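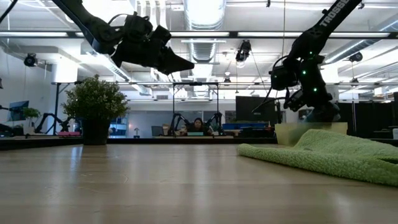
ベサンから、停止判定の基準が人によって違うままでは記録を比較できない、との指摘。ファブリック作業の手順書(Kermani 2版)には「異常時は直ちに停止」としか書いておらず、布の掴み損ねを異常に数える者と数えない者がいる。ガリンドは数える側、自分は数えない側だった。指摘はもっともなので、本日分から基準を書き下す。

2024/1/19 作業ノート(記:メドラノ)
件名:タオル畳み作業の運用規則 見直し

1. 停止の区分
停止を二つに分ける。
 A停止:腕同士の接触、天板への押し込み、ケーブルの張り、人の進入。非常停止を押し、記録は破棄せず「A」を付けて残す。
 B停止:掴み損ね、布の落下、畳み位置のずれ。非常停止は使わない。操作者が開始姿勢へ戻し、「B」を付ける。
迷ったらA。後からBへ直すのは可、逆は不可。直した者の名前を残すこと。

2. 開始前の確認
・両腕とも開始姿勢で指先が天板に触れていないこと。
・手首まわりのケーブルに、全可動域で余長があること。片側だけ見て済ませた例が昨年6月にあった。左右とも見る。
・指先の段差部に糸くずが残っていないこと。
・布は毎回同じ置き方にしない。ただし天板の縁からはみ出させない。
・隣の作業台が稼働中なら声を掛ける。返事がなければ始めない。

3. 把持の規則
布は折り目の端をつまむ。厚みのある中央部を掴むと指が閉じきらず、電流値だけが上がる。把持電流の上限は当面210とする(制御画面の表示値。単位換算はPlamard側の資料待ち)。287まで許していた旧設定は本日付で廃止。旧設定ファイルは消さずに別名で退避した。
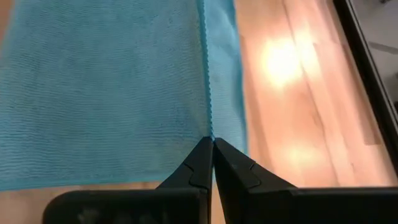
上限に達した場合は指を開いてから腕を上げる。順序を逆にすると布を引きずり、次の試行の初期状態が崩れる。引きずりが起きた試行はB停止とし、布を広げ直してから再開。手で直すときは必ず一時停止に入れる。腕が静止していても、一時停止の表示が出ていなければ手を入れない。

4. 照明
艶のある天板では照明の反射が手首カメラに写り込む。白飛びが布の縁に重なると、縁の検出が不安定になる。対策案は二つ。天板に艶消しシートを敷く案(エスキベル)と、露出を固定して反射を許容する案(マンリケス)。前者は布の滑り方が変わるので、採用するなら過去の記録と混ぜない。結論は保留。決まるまでは露出設定を試行ごとに記録する。自動のまま回した分は「自動」と明記。

5. 記録の書式
試行番号、操作者、布の種類、区分(正常/A/B)、備考。備考欄に「いつも通り」と書かない。33番の備考がこれで、何が通常だったのか本人にも再現できなかった。
布の種類は色名ではなく生地で書く。パイル地とマイクロファイバーでは滑りが違い、色で引くと混ざる。

6. 未決事項
・B停止が連続した場合に何回で中断するか。ベサンは2回を提案。自分は指先の清掃を挟めば続けてよいと考える。
・Fotlowの共通安全規則との突き合わせ。A停止の定義がこちらの方が広いはずだが、未確認。
・退避した旧設定ファイルの保管期限。

手順書の改訂案はガリンドが清書、マンリケスが確認。改訂が出るまではこのページを正とする。

追記:エスキベルより、A停止後の再始動を誰が許可するか書いていないとの指摘。操作者以外の一名とする。上の1に含めて読むこと。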